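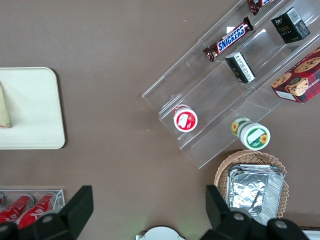
Snack restock station, view from the wrist camera. Tiered acrylic rack, foil trays in the wicker basket, cans in their holder.

Home | Checklists | Equipment | Budget | Contact

Pre-purchase inspection: second arm for the snack station
Filled in by Irena Górecki, comments welcome from Dariusz Gajewski
Updated in June

I love this part of the job! We get to go over the table with a clipboard and decide what the next 800 dollars should buy. Items are marked OK, FIX or BUY.

1. Open space in the middle of the table – OK
Plenty of clear surface between the fingers and the low end of the rack. Please keep it that way, it's our best safety feature and it's free.

2. Display rack – FIX
Clear acrylic on a plain brown top is hard to make out, and the edges glint. Try colored tape on the step edges before anyone prices a new rack.

3. Mix of packages – OK
Really happy with this one. Snickers bar, black boxes, shortbread, round containers lying on their sides. If the Moya fingers can handle all of these we can skip the soft-tip set in the Elta quote.

4. Can holder – BUY
Coca-Cola cans lie side by side in it and a metal can is the heaviest thing we ask the arm to lift. I want 2 spare holders on the order.

5. Foil trays – FIX
Stacked trays crush so easily. Lower the grip force for anything foil and write the setting on the card.

6. Finger bolts – OK
Check for looseness at the start of each shift. Spare bolts come 17 to a bag from Clatport (odd number, I know, I asked).

7. Emergency stop – FIX
Works great, but you have to lean over the table to reach it. The Clotari quote includes a longer cable. Yes please!

8. Training – BUY
Budget for 2 people per arm. Dariusz, can you put your name down for the first place?

Comments (2)

Dariusz Gajewski: Name is down. On item 4, could we get holders with a colored rim? Same trouble as the rack.

Irena Górecki: Good catch, added to the order sheet. Still waiting on shipping from Clatport.

Shares: 2

This site uses cookies. Accept | Settings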